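How to Oil and Maintain a Butcher-Block Top

Saturday, December 22, 2018

Butcher-block tops are made of strips of wood glued side by side. They hold up well to daily use if the surface is kept sealed. A bare or worn top will stain and dry out, and in time small gaps can open along the glue lines. The steps below are for an oil finish on a counter, island or work table. If your top has a film finish such as varnish, wash it and leave the oil in the cupboard.

What you need

Food-grade mineral oil
Sandpaper, 150 and 220 grit
Lint-free cotton rags
Dish soap and a soft sponge
A plastic scraper
White vinegar

Check the finish first

Put a few drops of water on the wood in a spot that gets a lot of use. Wait 3 minutes. If the water still stands in beads, the finish is fine. If it has soaked in and left a dark patch, the top needs oil. Try a second spot near the sink, where wear usually shows up first.

Clean the surface

Clear the top and scrape off anything stuck to it. Wash with warm water and a little soap, then wipe with a damp rag. For odors, wipe with equal parts vinegar and water. Dry with a clean rag and let the wood sit overnight. Oil put on damp wood goes blotchy.

Sand if needed

Light scratches and raised grain come out with 220 grit by hand. For burns or deeper marks, start with 150 and finish with 220. Always sand along the strips. Sand a wider area than the mark itself so you do not leave a dip. Vacuum the dust and wipe again.

Dark streaks and knots are part of the wood and will not sand out. Black rings around a faucet or under a metal can are water stains, and these usually will, if they have not gone deep.

Apply the oil

Pour a small pool in the middle and spread it with a rag, working along the grain. Cover the ends and edges too. End grain drinks more oil than the face, so go over it twice. Leave the oil on for 4 hours, then wipe off whatever has not soaked in. A new or freshly sanded top needs 3 coats, one a day. After that, one coat a month is enough for a kitchen and every other month for a desk or bench.

Lay used rags flat outdoors to dry before throwing them out, especially if you switch to linseed or tung oil. Those can heat up and catch fire in a pile.

Keep the room at around 50 percent humidity if you can. Wide tops move with the seasons, so use slotted brackets underneath and leave the screws a little loose in the slots.

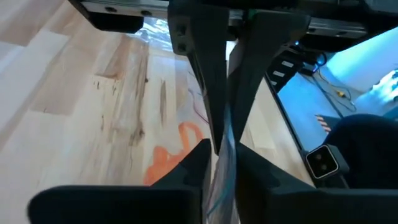
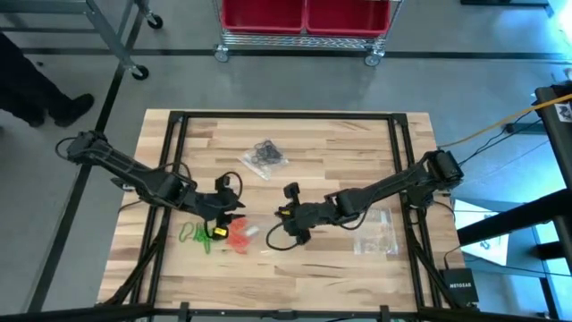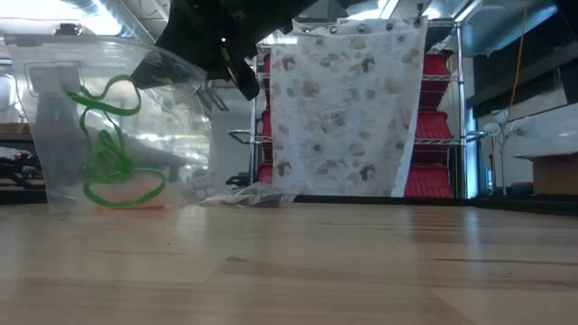
Pale butcher-block tops with the grain showing.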